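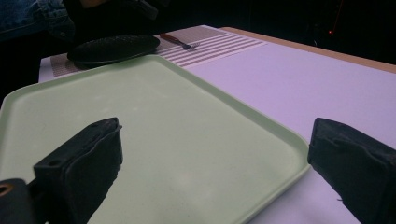

Dear Marijke,

You asked for a page on how the trays and table settings are coming along at Clillby, so I'm writing one and a bit. It's been a good stretch for us!

The green trays are in use at last (the pale green, after all that back and forth over colors) and I'm so glad we went with them. They have a raised rim, they look cheerful on the white tabletops, and people seem to find their place at the table faster when there's a tray waiting for them. We've bought 82 so far out of the first part of the grant, and we've spent $785 of the $1000 you set aside for tableware. I'd like to hold the rest until I know what gets chipped, bent or carried off to the office.

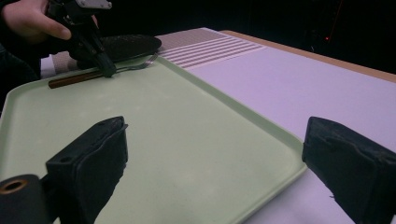 Cutlery took longer than I'd planned. Sem Vermeulen wanted us to try forks with a brown handle, and I grumbled a little, but I've come around to them. They're easy to spot on a pale tray, and our lunch guests have said nice things. Knives and spoons to match are still on order from Brivau, who keep promising July, so for now we're mixing in the old ones from the drawer.

The striped placemats are staying too. I had thought of dropping them once the trays came in, but a bare white table feels a bit like a waiting room, and the pinkish color warms it up. Sem and I are still arguing over whether the mat goes under the tray or off to the side. My vote is the side!

Lunches are running at 40 places now and setting up is much calmer than it was in spring. What we're short of is shelf space: the trays stack fine, but the stack lives on a chair. Could $120 of what's left go toward a simple rack? I'll send the quote from Mussa as soon as I have it, and the receipts are in the blue folder whenever you want to go through them.

Warmly, and thanks again for your patience with the cutlery,

Anouk
Clillby, 2020-07-03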